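A Robot Open Day Should Show the Boring Part

By Kavinda Khondokar
April 3, 2025

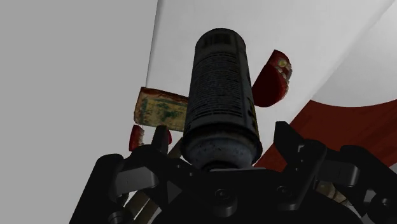 I went to the open day at the Ekanayake lab in Flandstead because a neighbor had a spare ticket and I had a free afternoon. I write about local business, mostly zoning and storefronts, and I had never been to a robotics lab. I came home with an opinion, and it has stuck with me for long enough that I want to set it down.

The lab is on the second floor of what used to be the county records building. The elevator was out, so everyone walked up. There was a sign-in table, a plate of cookies, and a printed schedule with three items on it. The first was a talk. The second was a demonstration of the arm they call Mira. The third was listed only as "simulation room, drop in." Most people read the schedule, skipped the talk, and went straight to Mira.

I understand why. Mira is a full-size arm bolted to a steel table, and it picks things up. Magnus Moncrieff ran the demonstration. He put a box of crackers on the table, typed something, and the arm picked up the crackers and set them in a tray. People clapped. He did it again with a plastic cup and then with a rolled-up towel. The towel took two tries. A boy near the front asked if it could pick up a person and Moncrieff said no, and that it would stop if it tried.

It was a good demonstration. It lasted 18 minutes and left me with almost nothing to say about it. I saw a machine do three things a child can do, and I saw it do them more slowly than a child. If I had left then, I would have gone back to Tenitville and told people that robots were either coming for all our jobs or not coming at all, depending on who I was talking to. That is what most people seem to take away from these events.

The simulation room was down the hall. There were four people in it, counting me. Pranab Miah was sitting at a desk with two monitors, running grasps. A grasp, in that room, is one attempt by a gripper to take hold of one object. The gripper on the monitor was a drawing made by a computer, and so was everything it reached for. He ran one, looked at it, wrote a word in a spreadsheet, and ran the next.

I asked how many he did. The program makes 2,000 attempts overnight, he said, and throws out the ones that are plainly bad, where the fingers close on air or go through the side of the object. What is left gets looked at by a person. On the day I was there, 406 were waiting for him. He had been at it since lunch.

The one he had up when I sat down was a spray can, a tall dark gray one, with the black fingers coming up at it from underneath. The can had a label covered in print, but the print was a blur. I leaned in to read it and couldn't. Miah said he had tried to read it too, his first week. Behind the can were a dirty yellow block that looked like a sponge and a few red pieces that looked like fruit, with nothing I could see holding them up. I asked what fruit it was. He said he called it strawberry, and Syafiqah Purba at the other desk called it tomato, and the spreadsheet did not have a column for it.

I stayed in that room for more than an hour. I learned more there than I have from any article on the subject, including a few I have edited.

Here is some of what I learned. A gripper with two fingers has a hard time with anything tall, because a small mistake at the bottom becomes a large one at the top. A can is harder than a box of the same height because it can roll between the fingers. The objects in the program have weights that somebody typed in, and if the weight is wrong then the grasp can look fine on the monitor and fail on the table down the hall. Purba had spent most of the winter fixing weights. She had a kitchen scale next to her keyboard and a bag of groceries under the desk that she was not allowed to eat.

I also learned how they disagree. At one point Miah marked a grasp as good and Purba, who was looking over, said it was not good. It was holding the object too close to one end, she thought, and would lose it if the arm turned. Miah ran it back. They talked for a few minutes in a friendly way and he changed the word in the spreadsheet to "check." I asked what happened to the ones marked "check" and they both laughed. They go to Sunee Jitpraphai, who runs the group, and who has a lot of them.

My opinion is that this room should have been the open day. The Mira table could have stayed where it was, and people could have walked past it on the way out.

I know the argument against that, because Jitpraphai made it to me by the cookies. People don't climb two flights of stairs to watch someone fill in a spreadsheet. The lab depends on the goodwill of the town, and the goodwill comes from the clapping. She said they had tried it the other way in June of last year, with chairs in the simulation room and a big monitor on the wall, and that half the visitors had left before the arm was even switched on. She was polite about it. She has had to think about this more than I have.

I still think she is wrong, or at least that she gave up after one try. Flandstead is going to be asked, before long, whether it wants machines like this in the packing plant off the county road. Tenitville will be asked too. There will be a meeting, and people will stand up and speak, and what they say will be based on what they have seen. If what they have seen is an arm that picks up crackers and gets applause, they will think the thing is finished. They will argue about whether to let it in the door. They won't ask how often it drops a can, who checks, how many get marked "check," or what happens to that pile when the person who handles it is out sick. Those are the questions I would want asked at a meeting about a plant where people I know work the line.

There is also the matter of respect for the work. I watched a man look at grasps all afternoon, one after another, with real care. He had opinions about them. He could tell from the angle of a finger that one would slip, and he could say why. That is a skill, and it is a job, and it exists because of the machine that is supposed to be ending jobs. I don't say that makes everything even. There are four people in that group and there are a lot more than four in the plant. But a visitor who only saw Mira would not know the job was there at all.

The lab handed out a flyer at the door. It has a drawing of the arm on the front and a line about the future of work on the back. It says the lab's software has learned from "over 1,000 objects." I asked Miah about that. He said it was true if you counted the different sizes of the same box, and that he personally could name maybe forty.

I would put that on the flyer. I would put the word "check" on it, and a page from the spreadsheet, and Purba's kitchen scale. I would make the drop-in room the first stop on the schedule and keep the groups small enough that each person got a turn to mark a grasp good or bad and then be told if they had it right. I marked five while I was there. Miah let me do it on a copy of the file. I got two of them right, and on one of the others I was so sure of myself that I argued with him – he ran it forward, tilted the arm, and the object slid out and fell off the bottom of the monitor.

The next open day is planned for the fall. Jitpraphai says the schedule isn't set, and that she reads her mail. I have written to her with the suggestions above, and I have asked whether the elevator will be fixed, as my neighbor had to sit down on the landing on the way up.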